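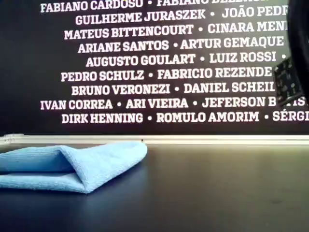

The Name Wall in Dollport: Spring Cleaning and Small Repairs

This page is about the work in the reading room of the Vumton house in Dollport. The room is closed to visitors every April for cleaning, and this year we also did several small repairs. Many people who have a relative on the wall live far away and can not come to see it, so we try to tell a little more than only the finished room.

The wall carries 415 names. They are in white capital letters on black, with a round point between one name and the next. Please click on a photo to make it larger.

Morning, before we open the shutters
The room gets the sun from the side until 10 a.m. In this light one sees every fingerprint, and for this reason we start early.

The entrance side
The coats and the umbrella stand are already in the corridor. The old bench stayed inside, it is too heavy for the door.

Cloths for the tables
We use microfiber cloths and fold them two times, so that there is always a clean side. When all sides are used, the cloth goes in the wash without softener. Softener leaves a film, and on a dark table the film is very visible.

Dust on a dark surface
A dark tabletop is beautiful for one hour after cleaning. Then the dust comes back. We wipe in long lines in one direction and after this we go over it one more time with a dry cloth.

The letters from near
No spray goes on the letters. The cloth is only a little damp, and we press very lightly at the corners of the letters, where the paint could lift.

A corrected name
In one name the accent was missing for many years. The family wrote to us in the winter with a copy of a birth certificate. The sign shop Fekete painted it by hand, and the new white is still a little brighter than the old one.

The ledge below the names
Visitors like to leave things on it: flowers, a folded letter, once a pair of glasses. Letters we keep in the archive box. The glasses are still with us, if somebody misses them.

Lamp number two
The old lamp made a yellow circle in the middle of the wall and the ends were dark. The new one from Pravar gives a more even light. We had to move the hook 113 millimeters to the left, and the hole from the old hook is now filled and painted.

The floor
Washed with warm water and soap, nothing more. The mark near the window is from the old stove and it will stay.

The name book
For those who look for one person, the book on the shelf gives the line on the wall. It has 132 pages now, with the new index by birthplace. The paper is thicker than in the last edition and the book opens flat.

Chairs coming back
The chairs have new felt under the legs. Please lift them all the same when you move them.

Late afternoon
The windows stayed open until 5 p.m. to let out the smell of paint.

Visiting
The reading room is open again from May, in the mornings from 9 a.m. to noon. Groups should write before they come. If you see a mistake in a name, please send us the correct spelling and, if it is possible, a copy of a document. Large versions of the photos can be ordered at the desk, under the folder number 513.

Back to all galleries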